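Two-arm cell in simulation: wrist views fine, grippers stop short on the right side only

Posted by mottled_lawn in Setup and Maintenance
Tags: dual arm, simulation, calibration, grippers

I look after a simulated two-arm cell. It's the garden one: round patio, palm trees, furniture that costs me nothing and that I can't sit on. The job is dull on paper. Both arms start low over the paving, one of them goes for a small potted plant, the pot gets moved somewhere else, everybody goes home.

Since I updated the gripper model in January, the right arm stops short. It drives up to the pot, closes its fingers a little in front of it, and then carries on to the drop point with great confidence and no pot. The left arm, running what I believe are the same settings, works. I say "believe" because I've been wrong about that before, and the log has been kind enough to keep a record.

My start pose looks like this from the head view:
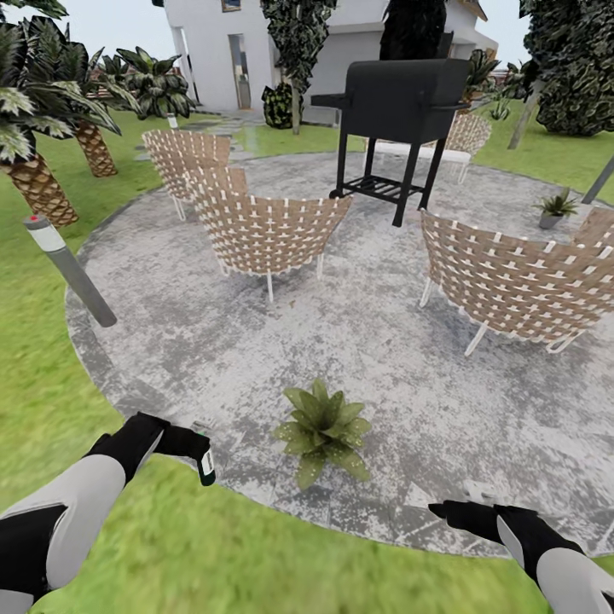
Vendula Trnka told me straight away to leave the start pose alone and look at the tool offset, and then she left for vacation, so I've had plenty of time to think about what she meant.

Things I've tried so far:

Resetting both arms to home and running again. No change.
Swapping the pot for a different pot. No change, and I don't know what I expected.
Slowing the right arm down to half speed. It now misses at half speed.
Reloading the whole yard from the Warkesard package in case something had gotten scrambled. No change, plus I lost my light settings.

The miss is the same every time. I ran it 100 times overnight and the right gripper closed in the same wrong spot every run, which I suppose is a kind of quality. I also checked the wrist view, since I'd read that a bad wrist camera can throw off the approach.

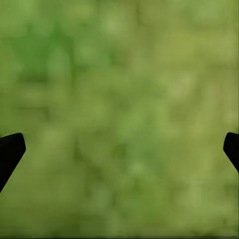

Wrist view, open fingers, nothing but green behind them.

The tips sit at the same height, so I crossed a tilted camera mount off the list. The left tip shows more of itself than the right one does, and I don't know whether that's worth a worry. Is it the camera, the offset, or me?

Vote count: 6

Procházka

It's the offset. Your friend was right and you should bring her something nice.

When you update a gripper model, the arm doesn't automatically learn that its hand has changed length. There's a number in the arm's setup file that says how far the fingertips are from the wrist. If the new gripper is shorter than the number claims, the arm thinks it has arrived when it hasn't, and it closes on air. Same spot every run is the giveaway. A noisy camera would miss in a different place each time, and you'd have a much more interesting overnight log.

As for why only the right arm: in the yard packages I've used, the two arms have separate setup files, and the update script asks which one you want to change. If you hit Enter without reading, it picks the left. I know this because I have hit Enter without reading.

How I'd fix it:

1. Stop the run and save the scene under a new name. You already lost your light settings once.

2. Open the left arm's setup file and the right arm's setup file side by side. Find the line for tool length in each. If they don't match, there's your afternoon.

3. Copy the left value into the right file. Only the length line. Don't copy the whole file across, or your right arm will believe it is mounted on the left, and it will act on that belief.

4. Restart the cell completely. A reset to home doesn't reread the file, so all those resets you did were exercise.

5. Put both arms forward over the paving with the pot ahead of and between them, grippers open and empty, well clear of the chairs. You want open ground for a first test. Jog each arm toward the pot by hand and watch the reported tip position against where the fingertips really are.

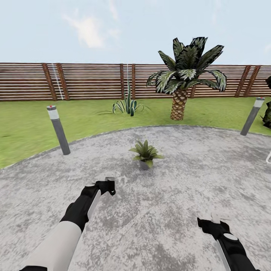
6. If both arms now report the tip where you see it, run the full pick. If the right one is still short, go back to step 2 and check that you saved the file. I'm not being funny, this is where I usually end up.

The uneven finger tips in your wrist view are a separate matter. A camera mounted slightly to one side will show more of one finger than the other. If it's the same in every run and your approach was tuned with it that way, leave it. If it moved with the update, look at the camera's position line, and change it by small amounts.

Melberg

Have you tried reinstalling? I had something like this with a completely different arm (one arm, not two, and it was a real one, and the problem was a loose bolt) and reinstalling the software didn't fix it but it did make me feel I was getting somewhere.

Also 100 runs seems like a lot. I would have stopped at 2.

Luker

Mostly agree with Procházka, with one addition. Check the closing distance as well as the tool length. On my copy the new gripper model reset the "fully closed" value, and I spent a long evening fixing an offset that was already fine. It's two lines below tool length in the same file, and it's easy to scroll past.

Also, write the old values down before you touch them. On paper. My setup file is 1,690 lines long now and most of that is commented-out numbers from people who were going to tidy up later. Some of those people were me.

I wouldn't bother with half speed for this kind of fault. Slow running helps if the arm is overshooting or shaking. If it has been told the wrong place to go, it'll get there at any speed you like.

mottled_lawn (original poster)

Step 2. The left file had the new length and the right file had the old one, so I evidently pressed Enter without reading too. Copied the one line, restarted properly, and the right arm picks up the pot.

Luker, my closing value had been reset as well, so thank you for that. It was shutting a bit too far and the pot popped out sideways on the first try, rolled along the patio and stopped at the grass. I changed the value back and it's holding now.

I've left the wrist camera as it was. Still haven't gotten my light settings back, so if anyone has the defaults for the Warkesard yard, please post them.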